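Second-hand baler, week one

Quick one tonight, kettle's on and I've got to be up at five. 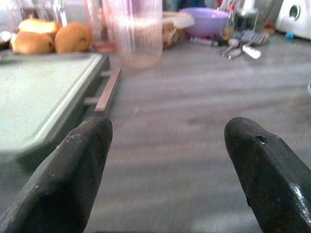 So the Mustine finally came on Wednesday. Second-hand vertical baler, for the cardboard and the feed sacks. Lorry driver took one look at the lane and wanted to drop it at the gate. Had a word. He didn't drop it at the gate.

Went for this over the Koivisto in the end. The Koivisto is the better machine, everybody says so, but parts take weeks and the bloke at Jekport had seals for the Mustine on the shelf. 12 quid each. Sold.

First impressions. Loud. Louder than the advert let on. The ram takes 30 seconds to go down and come back up, fine by me, I'm not a factory. Bales come out at 40 kilos if you fill it properly, less if you get bored and tie off early (guilty). Tying is the fiddly bit. The slots for the strap are at the back, so you're feeding it through blind, and I've skinned the same knuckle 3 times now.

Manual is a photocopy of a photocopy. Page on the pressure setting is missing altogether, of course. If anyone has a clean one for the older model with the green door, please shout, I'll pay the postage.

Oil leak? Bit of one. Drip tray under it for now. Seals on over the weekend if the rain holds off, becuase I'm not doing it in that shed with the door shut.

Arkley will collect bales once there's a full pallet. They wouldn't touch the stuff loose, which was the whole reason for getting the thing. Need to ask them wether wire is OK or if it has to be strap. Must ring before lunch, they never pick up after.

Right. Bed. More when the seals are in.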